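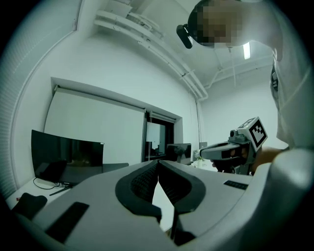
**Ticket:** left finger slips on anything floppy
**Project:** Denelik chores, bench 2
**Status:** open, sort of
**Priority:** medium (high if you're the one folding)

Okay, logging this properly because I've now explained it in chat three times and I keep leaving bits out.

We're on the Ondieki handhelds with the dark mesh pads, latest Skullereo recorder build. The task is the dish towel fold: pick up one corner, pick up the other corner, lift, fold over, put down. I've been doing demos by hand most mornings and then training on whatever I got. By hand it's fine! I can fold a towel with two grippers nearly as fast as my kid does it with ten fingers, though that's not a high bar. Then the policy gets the arms and the left side drops its corner on the lift. Over and over.

### What I see

- Left finger pair closes, corner is in there, lift starts, towel slides out.
- Right side is fine on the same towel.
- Happens with thin towels way more than with the thick waffle ones.
- Doesn't happen with the sponge or the plastic cups.
- Out of 34 runs yesterday it dropped the corner in most of them. I stopped writing it down after a while, sorry.

### What I've tried

**Cleaned the pads.** Isopropyl, lint-free cloth, let them dry over lunch. Better for a few runs, then right back to slipping. There was a surprising amount of towel fuzz in the mesh, so whatever else comes out of this, clean your pads.

**Swapped left and right pads.** The problem stayed on the left! That was a bummer, I'd been pretty sure it was a worn pad and had already put new ones in the Irnumance cart.

**Checked the width calibration.** Closed both grippers on nothing and compared the readings. The left one thinks it's shut when there's still a hair of a gap, enough to let a thin towel go. I re-zeroed it, ran six folds, and five of them held. Then I shut everything down, came back after lunch, and the offset was back.

**Reinstalled the recorder.** No change. I didn't think it would help but somebody was going to ask.

**Went back through the demos.** So this is the part I feel a bit silly about. I have 300 or so towel demos and in a big chunk of them I'm squeezing the left trigger way harder than the right. I'm left-handed, I never noticed. The recorder saves width and doesn't save how hard I'm pulling, so all the policy ever learned was "close to this number," and the number is off. My hand was covering for the bad zero the entire time.

### Where that leaves it

Two things, I think:

1. The left zero doesn't survive a restart. That one's yours, please. I can reproduce it every time: re-zero, power off, wait ten minutes, power on, read the width with the fingers shut.
2. My demos have the bad offset baked in. That one's mine. I can shift the left widths in the old data, or I can just redo them. Leaning toward redoing 100 with the zero fixed and seeing if that's enough before I touch the rest.

Workaround for anyone who needs the bench this afternoon: re-zero the left gripper after every power cycle, before you record anything. It takes a minute. There's a sticky note on the monitor.

### Since people keep asking me in the hallway

Can it do the laundry yet? No. It can do one towel, flat on a table, if the towel is one it has met before and the left finger is having a good day. Cups into a rack, I'd trust it with that, and wiping a counter is getting there (it misses the edges but so do I). Socks are a disaster. I'd put a fitted sheet somewhere past my retirement.

What bugs me about this ticket is that I didn't even notice the fault when I was the one holding the grippers. I just squeezed a bit more and got on with it. I'd love some kind of force reading on the trigger, even a crude one, so I can see when I'm doing that. I'll put it in as a separate request so it doesn't get lost in here.

**Update, 4:15 pm:** left the bench off through the staff meeting and the offset came back again, same size as before. Looks to me like the saved value is getting overwritten at boot by a default. Log attached, the interesting lines are near the top, right after the left gripper connects.

**Update, 5:40 pm:** tried the older firmware on the left unit. Zero survived two restarts! Leaving it powered down overnight and I'll check it first thing. Please don't update that gripper in the meantime.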